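Wax proofing, batch 11 - notes

Started with the Guna blend again, the one with more beeswax. Melted slow in the double boiler, lid off. Last time it went cloudy and I blamed the wax. Pretty sure now it was water getting in from the steam. Wiped the underside of the bowl every time I lifted it and the pour stayed clear all morning.

Cloth: the Krajewska canvas, medium weight, washed twice no softener. Cut into squares, edges pinked. Same cloth for everything today so the only thing changing is the wax and how it goes on.

Brush vs. rub-in bar. Brush is faster but leaves ridges wherever you stop. Rub-in takes forever and my wrist hates it, but after the heat gun you can't find where one pass ends and the next begins. For flat panels I'd still brush. For seams, bar only - the brush skips right over the needle holes and those are the first place it leaks.

Used 700 g of wax total, which is more than planned. A good bit of that is on the bench. Put paper down next time!

Spray test, squares on the slanted board, 800 ml over each:
Guna brushed - beaded fine, wet through at one fold
Guna rubbed - dry on the back
Vadis brushed - beaded at first, then soaked in along the lower edge
Vadis rubbed - dry on the back, but stiff as a board and cracks white when you bend it

So Vadis is out for anything with a strap or flap. Might be OK for a tool roll that never gets folded tight. Keep the rest of the tin, don't buy more.

Nylon pack cloth is a different story. Wax just sits on top and picks up lint. Tried the Vekano liquid on two scraps instead, sponge on, hang to dry. Smells bad for an hour, then nothing. Beads well. Have not washed it yet so dont trust that result. Also need to check if it takes over an old coating that's flaking or if the old stuff has to come off first. Guessing it has to come off.

Zippers: mask them. Forgot on one and spent ages picking wax out of the teeth with a toothpick. Paraffin stub on the teeth afterward, not before.

Heat gun on low, keep it moving. High setting scorched one corner brown and teh smell stuck around till lunch.

To do
- wash test on the Vekano scraps, cold
- fold test again, Guna rubbed, after a week on the shelf
- order canvas before September, price goes up
- new sponge, the yellow one is shedding

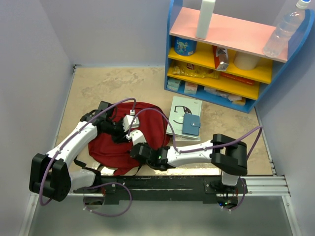

Page last modified: June 7, 2025

Wash results go on the next page. Scraps are in the flat drawer, labels pinned on the back, leave them pinned pls.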